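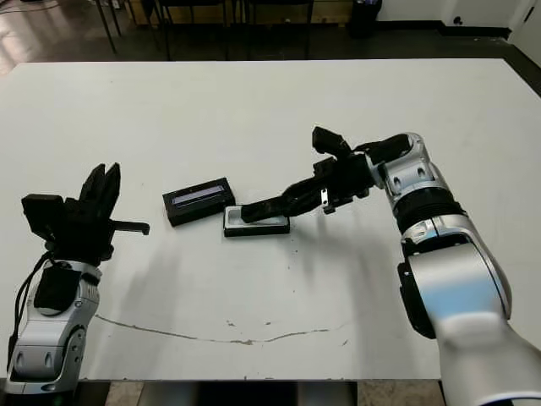 Gift Box FAQ

Which products come in the two-piece box?
All Moon and Sirnen items ship in the small black box with a separate lid. The Bridia line comes in a sleeve.

Does the lid have a hinge?
No. It lifts straight off the base. Set both parts on a flat surface before you take anything out.

What color is the inside?
White. We don't offer other linings at this time. 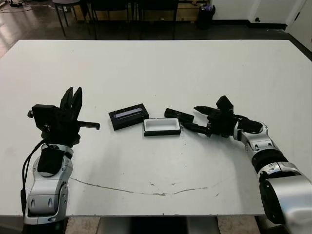 Can I order boxes without a product?
Yes, as item 447. The minimum is 500 boxes. Smaller amounts are sold at the Penudville store only, while supplies last.

My lid won't sit flat. What should I do?
Take it off, turn it end for end, and try again. Check that nothing inside is sticking up over the rim.

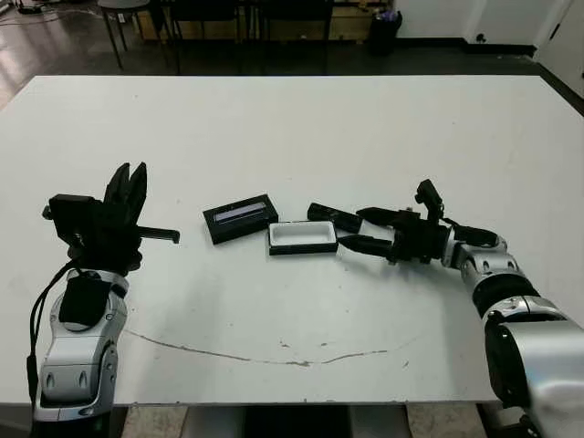 If it still doesn't fit, keep both pieces and ask for a replacement using form 202. We need the lid and the base back together. A lid sent alone will be returned to you.

When do replacements go out?
Every Wednesday. Requests that reach us after noon go out the following week.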